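3.2 Surface condition and dry wiping

The desks considered in this section are of a single pattern: a white rectangular top with rounded corners and a shallow curved cut-out in the front edge. A pale top was specified throughout the Larnelov rooms because it reflects light well and makes soiling easy to see. The second property is useful for our purposes. Residue that would pass unnoticed on a darker or grained top can be graded by eye from a standing position, and the effect of a single wiping stroke can be judged without instruments.

We distinguish between loose soiling and bound soiling. Loose soiling consists of crumbs, eraser fragments and other particles that rest on the surface and move when pushed. Bound soiling consists of marker, pencil and ink that adhere to it. The distinction is simple on paper but less so on a desk in use, where the two kinds tend to occupy the same area. A person who writes, rubs out and writes again leaves fragments lying over the marks that produced them. Koskela's earlier survey of the Edberg reading rooms recorded 112 desks, and treated any mixed patch as bound soiling for grading purposes. We follow that rule here.

Grading was done before and after wiping on a scale with four levels, from clear to heavily marked. Haze was recorded separately. By haze we mean a dull grey area with no distinct edge, in which pigment has been spread thinly over the top.

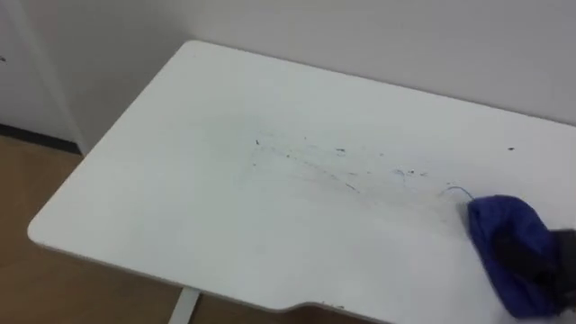 Haze presents a difficulty for any scale based on the area covered. A thin blue line has a small area and high contrast; the same pigment drawn out by a cloth has a larger area and much lower contrast. Under a strict area measure the desk becomes dirtier as it is wiped. Unnithan proposed weighting each patch by its contrast with the surrounding top, and this was adopted after the trial grading in August. Isolated specks lying well away from the main patch were noted but given no weight, as they say little about how the patch responds to the cloth.

The cloth was used dry and bunched in all cases. A folded pad gives a flatter contact area and a more even stroke, but it was found in the trial grading to ride over coarse crumbs and leave them behind. A bunched cloth has creases in which particles can lodge. Its disadvantage is uneven pressure — the centre of the wad bears harder than its margin — and this can leave parallel streaks where the stroke runs through soft marker residue.

The direction of the stroke was also considered. Wiping along the length of a patch keeps the residue within a narrow strip, at the cost of loading the cloth early. Wiping across it calls for more strokes but brings a cleaner part of the cloth to each section if the wad is turned between strokes. The Plalamon cleaning guide recommends the second method for whiteboards and makes no separate recommendation for desks. On a horizontal surface there is the added matter of where the loose fraction ends up. Particles pushed toward the cut-out in the front edge tend to fall to the floor at that point, where the edge curves inward and is awkward to follow with a hand held below it.

Two limits of the method should be stated. A dry cloth cannot be expected to lift all bound soiling, and no solvent was applied at this stage; wet wiping is treated in Section 3.4. The grades also depend on the lighting in the room, and glare on a smooth white top can hide faint grey streaks from one side of the desk while leaving them plain from the other. Each top was therefore graded from both long sides, and the worse of the two grades was kept.

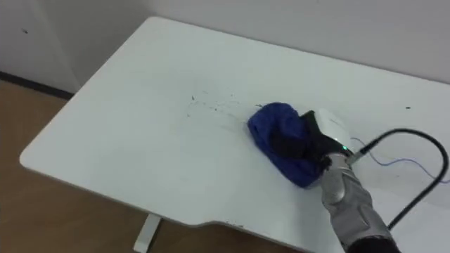 Figure 2. White desk top with a band of dark specks and faint grey streaks to the left of a bunched blue cloth.

3.3 Cloth loading and replacement

A cloth was replaced when it left a visible mark on a clean Kuo test tile after one light stroke. The tile was white, with a finish close to that of the desks, and was checked under the same room lighting.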